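February, workshop notebook, glaze bench

Uzma's second batch of the Emska ash glaze came out of the kiln this morning. She calls it a success. I call it two good tiles and a shelf of maybes. The supplier's sheet promises no crawling on any clay body, which I'd believe if they had said which bodies they tried.

Sieved at 200 mesh as instructed. The 88 per cent ash mix still settled hard in the bucket overnight and needed a stick to shift it. Elli Kauppinen reckons a pinch of Epsom salts will sort that. She said the same of the Plirville slip, and we all remember the Plirville slip.
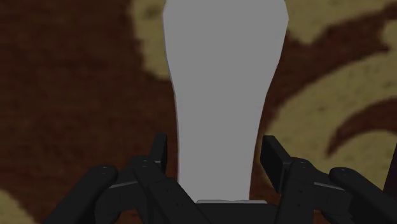
Cooling is my main doubt. Both firings were held for 30 minutes at the top, but the first had the vent open and the second didn't, so comparing them tells us very little. Uzma puts the better surface down to the longer grinding. Could be. Could just as well be the vent.

Next: same bucket, same clay, vent shut both times, grinding the only change. Tiles marked on the back in oxide this time, no pencil. Not ordering more from Emska until that's done, whatever discount they offer.

Lyimo frit still not here. Chase.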